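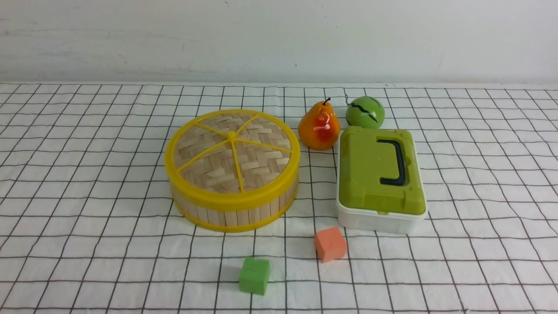 Handout 4: Looking at the Rulport gripper kit

Welcome back, everyone. Our subject this week is the Rulport kit, which Irén Lakatos and I have been trying out for the department, and I must say I have grown rather fond of it – even with its long-winded manual! Our job is the steamer basket: lid off, lid down, cakes left in peace.

1. The approach. The wrist camera looks low across the grid, so please read off your squares before you move anything. Start at 20 per cent speed, however keen you are feeling.
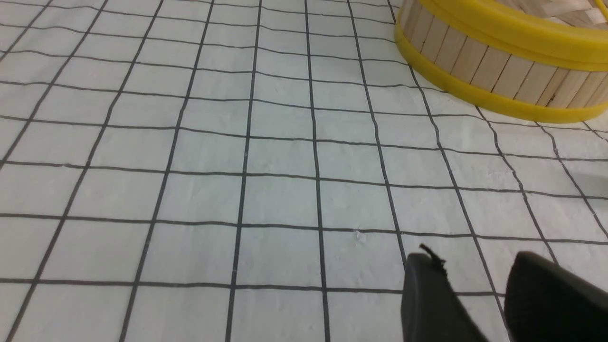

2. The lid. It wants laying flat beside the basket, woven side up, with enough room left for the fingers to come and go.
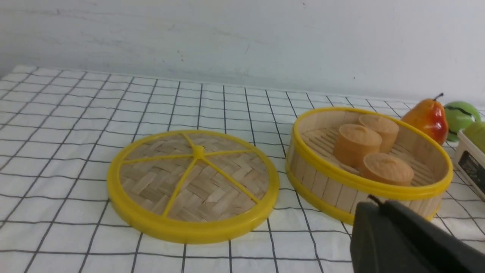 Soft things like cakes are where I would judge any kit, and Rulport's grip setting runs from 0 to 100, so do try the low end first. Bring your notes to Sándor Hegyi's session, with a word on whether you would buy one.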